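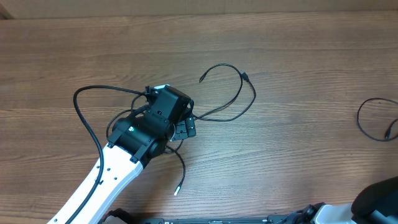
Visit report: Katska training workshop, Clollham
February 12, 2025

I went to Clollham to see how Katska runs its bench robots. Our own shop, Dulik, is getting two small arms in October, and I was asked to come back with notes on house rules. I was less interested in what the arms can do than in who is allowed to touch them, when, and what gets written down.

Katska takes up the ground floor of a former print works. Visitors sign in at a desk by the loading door and get a one-page sheet to read. It says no lanyards, no loose sleeves, no bags on the benches, and no reaching over a table while an arm has power. You sign the sheet and they keep it. I asked for a blank copy and was given one.

After that there was a talk in the front room. The site works from a binder called the Mwakyusa rules, named after the first project they were written for. The binder has 74 pages, and most of those are forms. The working part is 28 rules, numbered straight through, and new staff go through all of them before they get a login for the bench computers.

The rules sit underneath the formal safety standards and don't replace them. Katska does a written risk assessment for each bench, and the gripper counts as part of the machine. If a gripper is swapped for a different type, the assessment is opened again, even if the arm has not changed. We had been planning to do one assessment for both of our arms and file it. I think we will need to rethink that.

Cables

A good part of the morning went to cables. This was more useful to me than the section on speed limits, which we mostly had already.

Rule 9 says a cable that moves with an arm has to be fastened to the arm along its length, with enough slack at the wrist for full travel. The slack is checked by moving the arm slowly through its range with one person on the stop button. Rule 10 deals with cables that have come unplugged or were left over from an earlier setup. They are to be traced at both ends, then either connected and logged or taken off the bench. A loose plug near a gripper counts as a finding, even if nothing is attached to it. 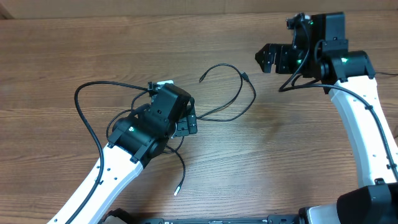
Findings go on a paper form with a number, a bench, a short description and a box for who closed it. The last one in the book when I looked was 3362. The numbering is shared with their other site, so it does not all come from these benches. The staff said they would take a long book of small findings over a short one, and that new people tend to write too few for the first month or so.

I asked whether an open finding stops work. It depends on the class. Class 1 means power off and a tag on the switch. Class 2 means the job can be finished at reduced speed and the finding closed the same day. Class 3 is housekeeping and has a week. A loose cable end within reach of an arm is class 2, or class 1 if it could carry power. There was some disagreement in the group about this. One visitor thought anything within reach should be class 1. Katska's answer was that people stop reporting if every report shuts a bench down.

Two arms on one table

Where two arms share a table, there are extra rules:

The area both grippers can get to is treated as a shared zone, and it is written into the assessment as one.

One stop button stops both arms. Separate buttons are not accepted.

Before power is turned on, the operator says out loud which arm will move first.

An indicator light tells you something about the state of the equipment. It does not tell you it is safe to reach in. Hands go in after the stop is pressed and the second person has confirmed it.

The grippers are checked empty before a restart.

If the two arms carry different grippers, each has its own line on the start sheet, with its own opening width and force setting. 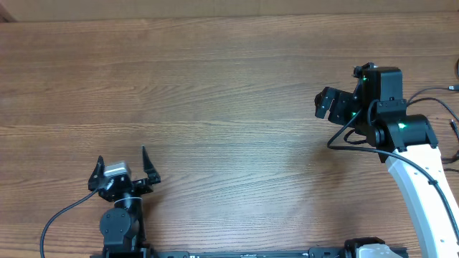 Start sheet and end of shift

The start sheet is one side of paper and takes 3 minutes to fill in, by their count. It covers the stop button test, the fasteners at the base, the wrist clamps, the cable run, the gripper fingers, and whatever is on the table. The person who fills it in cannot be the person who signs it off. At end of shift the arms are parked in a set position, power is cut at the wall, and the sheet goes into a tray by the door.

I don't think we have the staff for a separate sign-off on every shift. I asked about that, and they said a smaller site could have the second person sign at the first start of the day and after any change to the hardware. That seems workable for us.

For our own setup

Open a separate assessment for each arm and gripper pair. Copy the finding form more or less as it is, with our own classes. Order cable clips now, before the arms arrive, along with spare tags for the switches. Ask the electrician about one stop circuit for both arms and get the price in writing.

Still to find out: how long Katska keeps the old start sheets. I forgot to ask and have sent them a note.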